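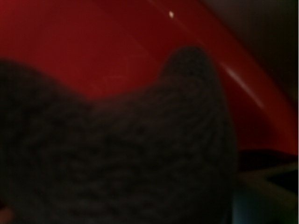
Bramness Wrist Camera Cell: Setup and Maintenance Card

Scope
This card covers the wrist camera and gripper of the Bramness cell, operated by the Savolainen laboratory. It accompanies the Romirow recordings and is intended for staff who set up or service the cell, and for users who need to know the state of the equipment behind the data.

Contents
The release holds 216 recordings made over 19 sessions in August. Each session has its own folder and a plain text service log.

Setup before each session
1. Check that the wrist plate is seated squarely and that its screws are tight.
2. Wipe the camera window and both finger pads with a dry cloth.
3. Open and close the gripper fully 8 times and listen for grinding.
4. Place the tray on the counter, within reach of the arm, and set out the objects with clear space between them.
5. Start the Domis logger and save a test image. 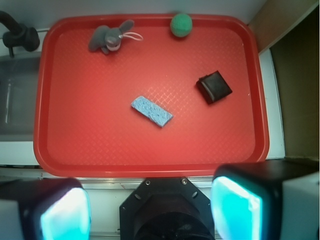

Tray with plush toy, ball, sponge and dark square item, viewed from the wrist camera. Both finger pads are lit.

Routine care
Finger pads are inspected at the end of each session and replaced as a pair. Changing a pair takes up to 19 minutes, including the alignment check. If only one pad lights, power down the gripper and reseat the connector before ordering parts - most faults recorded to date were at the connector.

Known limitations
Focus is fixed. Objects held very close to the lens are blurred, and glossy surfaces show bright reflections. Neither has been corrected in the files.

Version
Card revision 2. Earlier copies should be discarded.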